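This site uses cookies to remember your settings. By continuing you accept our cookie policy.

Build the hallway before you build the robot

By Wanda Sowa
22 Apr 2025

Most home robot projects start with a trip to the parts drawer. Mine did too, and I think that was a mistake. I had a chassis, two motors and a battery mount before I had any idea whether the thing could get from one end of a corridor to the other.

Skado is a small wheeled robot meant to drive down a hall, stay off the walls and stop at a door. I keep it on a shelf at Mollel, the shared workshop where I rent a bench. For the last 52 evenings it has mostly stayed on that shelf while I worked in simulation. I would tell any beginner to do the same.

The reason is cost. In October I burned out a motor driver because my turning code had a sign error. In the simulator the same kind of error costs me a restart. I have logged 1,216 runs so far, and 861 of them reached the door. On a real floor I would have quit long before that.

A simulated hall should also have things in it. A bare one teaches you very little. Mine has a big dark painting, a domed gray chest with a box behind it, and a thin black rod lying on the parquet. The rod matters most to me. Low, thin objects are what a cheap range sensor mounted too high will miss.

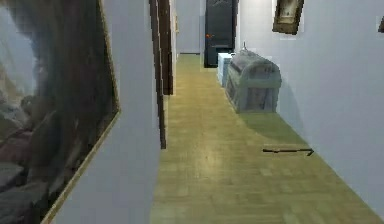 Rodrigo Sarmiento thinks I have this backward. He wrote to me after my last column that a simulated floor never has grit on it, that the wheels never slip the way real ones do, and that a beginner who spends months at a screen will lose interest before anything moves. He would rather see someone tape a course on the garage floor the first weekend and break a few parts.

He is right about the grit. My simulated wheels grip too well, and I expect to retune everything when Skado comes off the shelf. I still think he has the order wrong. Parts cost money, and bench time at Mollel is limited to 4 hours a visit. I want to spend those hours on problems that only the real floor can show me.

17 comments | 38 shares

Related
Choosing a range sensor for a low robot
What a shared workshop should charge for bench time
Wekesa Shirima on rebuilding the Trolent arm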